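Notebook, Stiverer bench
04/07/2019

Fixture generator, McKinnon indoor cricket league

Carried on with the draw for the summer season. Emer sent the revised venue sheet last night. Trurnard has lost its second court on weeknights, so the old draw no longer fits and I've thrown it out.

Run 1. Left the rules as they were in February: no side plays twice in 2 days, byes spread evenly, no repeat match inside four rounds. Stopped it at 3,000 passes. Best result still had 2 clashes, both at Trurnard in the late slot.

Run 2. Same rules, but let the junior grades move to the early slot. Clean draw at pass 3,820. Checked the byes by hand against the club list and they agree. Travel is worse for the Emer sides – three away rounds in a row before the break. They won't like it but it's within the by-laws.

Haven't touched the finals. The semis depend on whether the league keeps the top-four format, and I'm not going to code both.

Bench, end of day

Green cloth on the table, black backdrop behind it, pale plate in the middle.

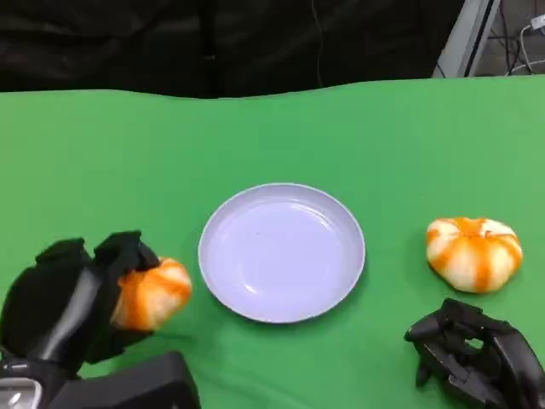 To do

Ask Emer if the early slot suits the under-13s on school nights.
Swap rounds six and nine and see if the away run shortens.
Export to the club format – the venue column is still coming out blank.
Back up the February rules file before changing anything in it.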